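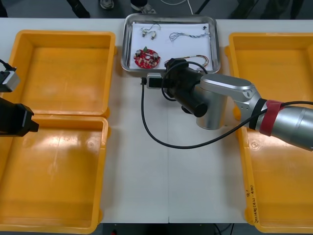 Speaker notes, Avstead site meeting, 3 Oct 2022
Sorting small electrical parts by tray

Slide 1. Scope
Covers loose parts only: round boards, wire bundles, harnesses, leads with connectors. Finished units are a separate talk. Skip the Ditton history if we start late.

Slide 2. Layout
Steel tray at the top centre of the table, lined with white paper. Unsorted parts go on the paper, spread out, no stacking. Coloured trays left and right for sorted parts. The two on the left butt end to end, so check they sit flat at the join.
Change the paper every 25 batches or when it tears. Plain white shows up thin wire and dropped solder. The printed liners we had from Plikberg did neither.

Slide 3. Order of work
Boards first. Hold by the rim, keep clear of the capacitors.
Harnesses second. Lift at the connector end and let the coil hang before moving it. Pulling from the middle tightens the twist.
Short leads last.
Batch size is 100 pieces. Ditton ran 300 in July and spent most of the extra time untangling.

Slide 4. Leads with a plug on one end
Two-wire leads give the most trouble. Grip the body of the part, never the wire. The free end will trail, so leave space beside it. Lay the plug down before letting go of the body.
Pause for the picture.
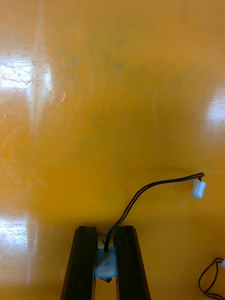

A note from Minhas on the draft of this talk asked whether leads should be tied before they go into the tray, as a tied lead takes up less room and comes out cleanly at the next bench. Answer for the floor: yes for anything long enough to loop twice, no for the short ones. Ties on short leads put a bend right at the plug.

Slide 5. Labels
Black marker on the front rim of the tray. Write the range first, then the tray number. Wipe off old labels fully before writing new ones; half-erased digits caused most of the misfiled parts at Avstead.

Slide 6. Results
Sorting time per batch fell from 66 minutes to around 25. One operator, same mix of parts. Error counts are on the handout.

Questions, then hand out the tray cards. Collect the spare markers at the door.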